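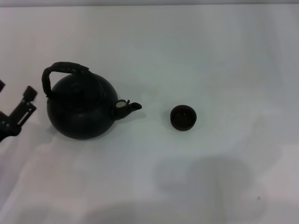

Prutero: A Season of Tea

Gallery, January 2025

Prutero is the part of Drestar that teaches a robot to do small household things by doing them for it, over and over, while it takes notes. The target for the tea set was 2,000 episodes. An episode is one person steering the gripper through one attempt at one job, start to finish, including the part where the person sighs. What follows is a tour of the work, a line or two per stop, in no order a manager would approve of.

The opening position
Every episode starts with the gripper open and clear of the pot. Getting to that position is not part of the episode, so all the elegant driving happens before anyone presses record.

The black pot
Chosen for its arched handle, which gives the fingers something to aim at. Dark pot, dark cup, dark gripper, pale table: we picked the contrast for the cameras and then discovered the lid knob, black on black, which the model regards as a rumor.

The disc at the base of the spout
Small, pale, and by far the most popular feature of the whole set. An early version of the model was so fond of it that we suspected it was steering by the disc and ignoring the rest of the pot. We now record a share of the episodes with other pots.

The cup
Short, squat, no handle. It gets moved between episodes according to a sheet of positions, since people asked to put a cup "anywhere" will put it in the same place all afternoon.

The white covering
It was smoothed at the start of each session and had opinions by the end of it. We talked about ironing and decided that wrinkles were variety. Variety is free, and so is not ironing.

Shadows
These move when the lights move, and when the person leaning over to check the cup moves. We kept them in. Kitchens have shadows, and a model that has only seen a photo studio tends to take the first one personally.

Crumbs, specks, and so on
The rule is to leave them unless they are bigger than the thing being picked up. It came in after a long discussion in July that I would prefer not to reopen.

Reach, grasp, lift, tilt
The 4 labels each attempt is cut into afterward. The boundary between lift and tilt has produced more email than the rest of the project combined – one labeler's confident tilt is another labeler's wobbly lift.

Pouring
Done with an empty pot for the first sessions, then with dry rice, then with water once the towels arrived. Rice is the more honest teacher. It stays where it landed and you can see the exact moment you got greedy.

Failures
Kept, tagged, and counted as proper work. In one session 29 attempts went wrong before lunch, most of them with the handle slipping around in the fingers. They turned out to be among the more useful recordings we have, and the person responsible has been insufferable ever since.

Brullent
Our replay tool. It lines up the camera views with the gripper positions so you can watch your own mistakes at half speed. New operators are shown their first session in Brullent and go quiet for a while.

Operators
We work in pairs: 2 people, one driving and one resetting the table. Swap when the driver starts talking to the pot. Swap sooner if the resetter starts answering.

Lã
The next set, named for the Portuguese word for wool: skeins, scarves, one enormous sock. Cloth has no handle and no fixed shape, and everybody on the tea team has volunteered to stay on the tea team.

Using the recordings
The tea episodes are sorted by pot, cup position, and outcome, with the labels stored separately so you can disagree with them without breaking anything. Please read the notes on the dry rice sessions before training on them, or your robot may form the view that tea is a grain.

More to be added when the wool set has enough good attempts to fill a page. The bad ones could fill it today.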